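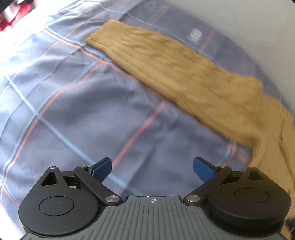 Why do people keep so many clothes which they do not wear?

Mostly they keep them because a decision is tiring, and a full wardrobe asks for no decision.

I moved to Perngate with one suitcase, and for the first winter this was enough. Later my salary became better and I started to buy. Last September I took everything out and wrote it on paper. I had 138 pieces. In a normal week I was using about 20 of them, always the same, and the others were waiting for some life that I do not have.

The newspapers tell us that the shops are guilty, with their low prices. I agree with this only partly. In Rirnau, where I grew up, clothes were expensive and my aunts also kept everything. They kept from fear that there will be no more. We keep from fear of making a mistake. I think the second fear is more foolish, but it fills the same cupboards.

Many people answer that they can give the old things to charity. I have done it also, and I felt very good on the way home. But a bag that we give away with pleasure makes an empty place, and after one month I had filled mine again. Giving is good for the person who receives a warm coat. As a cure for buying it is weak.

My own opinion is that we should learn again to repair. There is a small tailor on De Luca Street who taught me to close a hole in a woollen elbow, and it took me 2 evenings. The result is not beautiful. Still, I wear this pullover more often than before, and I have not looked for a new one. It would help if schools gave even one hour a month to such work, for boys and girls equally, and if shops sold thread next to the socks.

Chaltu Admasu
October 31, 2024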